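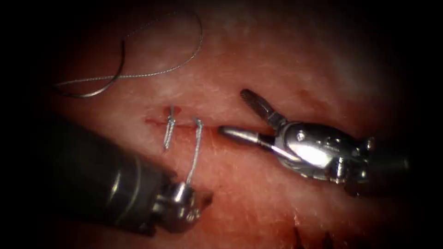
Clito is a mixed drink of the sour family, made from plum brandy, quince syrup, lemon juice and a small measure of Siteck, a dark herbal liqueur. It is served without ice in a short stemmed glass, with a strip of lemon peel that is slit along its length and hung over the rim. The drink comes from the mountain town of Skasent, where it is taken mainly in the cold months and before a meal.

The name is used for the drink in both singular and plural. On older bar menus it is sometimes written with a capital letter and sometimes without, and one menu has both forms on the same page.

Origin

The drink is credited to Nikola Krasniqi, who worked behind the bar of the Hotel Leitão, opposite the bus station of Skasent. The town lies 643 meters above sea level and had 1,139 inhabitants at the last count, so the hotel bar was for a long time the only place in it where mixed drinks were sold. Most guests were drivers, timber buyers and, in winter, families on the way to the ski lifts further up the valley.

Krasniqi was trained in a restaurant kitchen and came to the bar when the earlier barman retired. He knew the whiskey sour from a handbook, but the hotel did not keep whiskey regularly. Plum brandy was always there, and the kitchen boiled quince syrup every fall for pancakes. In his own telling, which is printed on the back of the hotel menu, he first mixed the two for a guest with a sore throat. Another version is told by the family that owns the hotel. According to them the drink was made for a wedding, and the syrup was used because the sugar had been locked in the pantry.

The origin of the word is not settled either. Krasniqi said it was the name of a dog that slept by the stove. A local newspaper has suggested that it comes from a misread label on a vinegar bottle, but the label has never been shown. 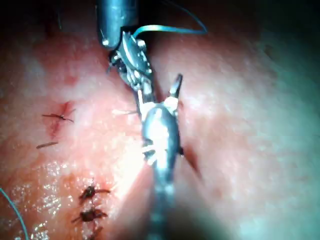

Ingredients

The base is plum brandy which has not been aged in wood. Aged brandy is yellow and gives a taste of vanilla, and many people in Skasent consider that it covers the quince. Where plum brandy can't be found, pear or apricot brandy may be used, but the drink is then usually sold under another name.

The syrup is made by cooking grated quince with water until it turns pink, then straining it through a cloth and boiling the juice again with sugar. A good syrup is thick enough to coat a spoon and still pours when it is cold. Quince has a lot of pectin, and a syrup that is boiled too long will set into jelly in the bottle. It can be saved with a little hot water – the taste suffers only slightly.

Siteck is bottled at 34 percent alcohol and takes its color from green walnuts. It also contains wormwood, orange peel and gentian, together with other plants that the producer doesn't list. Only a bar spoon of it goes in the drink. With more than this the bitterness becomes the main taste, and the lemon is hardly noticed.

Egg white is a disputed part. The menu of the Leitão does not include it, and the foam on the hotel's version is thin and disappears quickly. Bars in larger cities nearly always add it, and drinkers who met the clito there are often surprised by the flat, clear drink they receive in Skasent.

Preparation

The usual proportion is 2 parts plum brandy, one part quince syrup and one part lemon juice, plus the spoon of Siteck. All is shaken hard with ice and strained through a fine sieve. The glass is chilled beforehand, in many houses simply by leaving it outside on the window sill. When egg white is used, the drink is first shaken without ice, then with it.

The order of pouring matters more than one may expect. The syrup is heavy, and if it goes into the shaker first it sticks to the bottom and part of it remains there after straining. Krasniqi poured the lemon juice first, stirred the syrup into it, and added the brandy at the end.
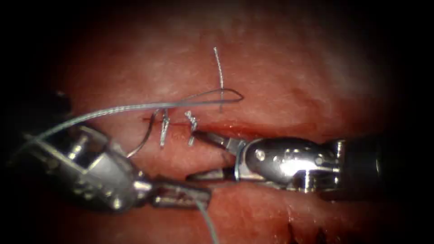

The peel is the part of the clito that gives beginners the most trouble. It is taken from the lemon in one broad strip with little of the white, and a slit is made along the middle with the point of a small knife. A slit that opens like a mouth will let the strip slide down into the drink. What one wants is close to the thin incision running across the tissue in the picture, with its edges drawn together between the two robotic arms. The rim of the glass is then pushed gently into the slit, and the peel holds by itself. Before this, the strip is bent once over the surface of the drink so that the oil falls on it.

Serving and customs

In Skasent the clito is ordered by the table and not by the person. The barman brings the glasses together, and it is thought impolite to drink before the last of them has been put down. Salted almonds or small pieces of smoked cheese are offered with it. Coffee is never served at the same time, although a coffee directly after is quite normal.

The drink has no fixed toast. Older guests touch the foot of the glass to the table before the first sip, a habit which they have also with plain brandy. The peel is left in place until the glass is empty, then eaten by some and put in the saucer by others.

Variations

The warm clito replaces the shaking with slow heating in a small pot. The lemon juice is added off the fire and the Siteck is left out. It is sold at the ski lifts in paper cups, usually sweeter than the cold one.

The white clito is made with elderflower syrup instead of quince. It appeared in the summer, when the quince syrup of the year before was finished, and is taken long, with soda water and ice.

A clito without alcohol is prepared from quince syrup, lemon juice and strong cold black tea. A few drops of walnut extract may take the place of the liqueur. Children in the town call it "the small one."

There is also a dessert with the same name, a lemon cake soaked in brandy and quince syrup. It was made at first in the kitchen of the Leitão to use up broken sponge layers. Bakeries elsewhere in the valley now sell it under glass domes, cut in squares.

Reception

The clito spread outside the valley slowly. Quince syrup is seldom sold ready-made, and Siteck was for years delivered only to shops close to the distillery. Bars which took it up often replaced the liqueur with ordinary bitters. The result is sharper and lighter in color, and the hotel has complained about it more than once. The following notice hung beside its front door and was later copied to its website.

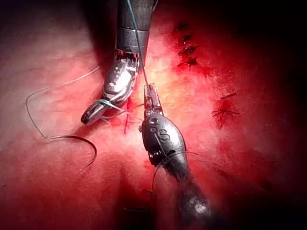 Skasent, December – The Hotel Leitão informs its guests that the clito is served from four o'clock in the afternoon until the kitchen closes. We make it with plum brandy, quince, lemon and Siteck. We don't make it with whiskey, also not on request. Guests who wish to have egg white are asked to say it when ordering, and the bar will try to help them. The syrup may be bought at the reception in small bottles as long as we have it. Please return the empty bottles.

The last sentence was crossed out by hand on the paper copy, but it remains on the website.

See also

Sour (drink)
Plum brandy
Quince
Walnut liqueur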